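Betreff: Re: [tauschrunde] Saatgut sortieren, wer macht mit und wie?

Hallo in die Runde,

im September kam hier diese Frage, und ich bin erst heute dazu gekommen, mal richtig darauf zu antworten:

> Ich habe von der letzten Tauschbörse noch einen ganzen Karton
> unbeschrifteter Tütchen. Wie haltet ihr das zu Hause auseinander?
> Und wie lange hebt ihr Bohnen überhaupt auf? Die "Somdale" vom
> vorletzten Jahr sehen noch gut aus, aber ich trau mich nicht.

Also, trau dich! Bohnen sind wirklich geduldig, meine Somdale sind auch im dritten Jahr noch ordentlich gekommen. Bei Pastinaken wäre ich strenger, die säe ich nur frisch -- alles andere hat mich bisher bloß Beetplatz gekostet. 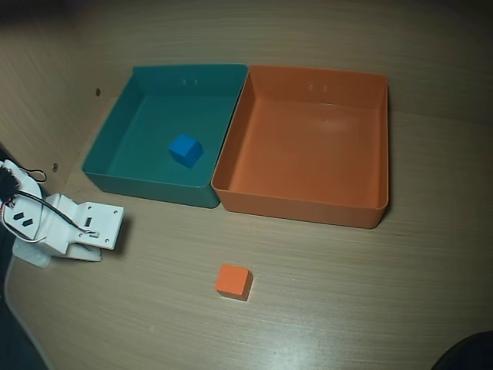
Unbeschriftete Tütchen mache ich alle einmal auf und trenne erst ganz grob: Hülsenfrüchte, Kürbisartiges, Feinkram. Der Feinkram ist der Jammer, Kohl und Radieschen kann ich bis heute nicht sicher auseinanderhalten (wer da einen Trick hat, bitte her damit!). Im Zweifel kommt alles als "Überraschung Kohl" in einen Topf auf die Fensterbank, und nach den ersten richtigen Blättern weiß man mehr.

Von der Tomate "Kemo" habe ich übrigens 225 Korn übrig, von der Paprika "Zerkura" 141. Das reicht locker für alle, die bisher leer ausgegangen sind. Schreibt mir einfach eine Adresse, ich stecke euch was in den Umschlag.

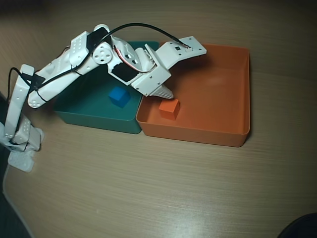

Zur Keimprobe noch, weil das auch schon öfter gefragt wurde: zehn Korn auf feuchtes Küchenpapier, Deckel drauf, warm stellen, fertig. Beim Auszählen nehme ich gern zwei offene Kunststoffschalen, die direkt nebeneinander auf dem Tisch stehen, so wie die beiden auf dem zweiten Foto -- links rein, was gekeimt hat, rechts der Rest. Keimen weniger als fünf, säe ich einfach dichter, und bei null oder eins fliegt die Tüte raus.

Ach ja, und sucht noch jemand den Pflücksalat "Lưu"? Ich hätte zwei Tütchen abzugeben, im Tausch gerne gegen irgendeine frühe Erbse.

Liebe Grüße aus dem Schuppen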